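Chapter 5
Gathering Demonstrations by Hand

Wilson Benavides and Dayana Alvarado

5.1 What a demonstration contains

A learning system that is to move objects must first be given examples of objects being moved. In this chapter the word demonstration means one complete performance of a task, recorded from a stated starting condition to a stated ending condition. The examples used throughout are tabletop tasks performed by a person with a pair of hand-held grippers.

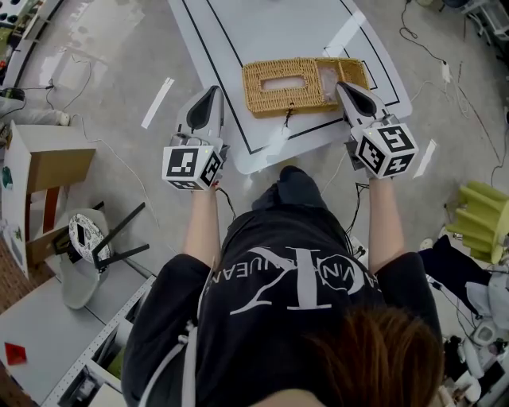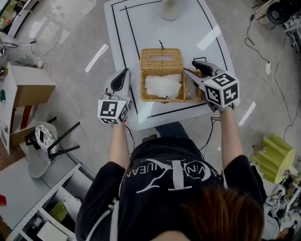

Hand-held grippers with marker cubes, and a woven tissue box with a lid.

Three kinds of information are stored for each demonstration: the position and angle of each gripper over time, the opening of its fingers, and the video. Position is worked out from the printed markers, whose size and pattern are known in advance. When a marker is hidden or blurred, the estimate for that moment is weak. The Tavach format used in this book therefore keeps a confidence value beside every position, and the student should not discard it when files are converted.

5.2 Tasks with two hands

Opening a lid is a small task, but it raises most of the questions treated in this chapter. One hand may steady the container while the other lifts. The timing between the hands is part of the skill, and both recordings must share a single clock. In the Carhuamaca exercises, a difference of up to 81 milliseconds between the two streams was accepted at first. Later analysis showed that this was too large for tasks in which an object passes from hand to hand, and the limit was lowered in June.

Containers made of woven or flexible material require further care. They bend when gripped, and the same motion may produce different results on two attempts. Such attempts should be kept and labeled by outcome. A collection made up only of smooth successes gives the system little to learn from when a lid slips.

5.3 Planning a session

The Dulico data set, to which we return in Chapter 6, holds 140 demonstrations of lid opening, of which 64 were set aside for testing. Before recording began, the operators agreed in writing on the following:

The area of the table in which the object may be placed.
The starting position of both grippers.
The event that ends a demonstration.
The labels to be used for failed and partial attempts.

Placement deserves particular attention. Operators tend to return an object to the same spot and the same angle, and a system trained on such data may fail when the object is turned slightly. Section 5.4 describes the placement schedule developed at Cendeo and explains how to prepare one for a new task.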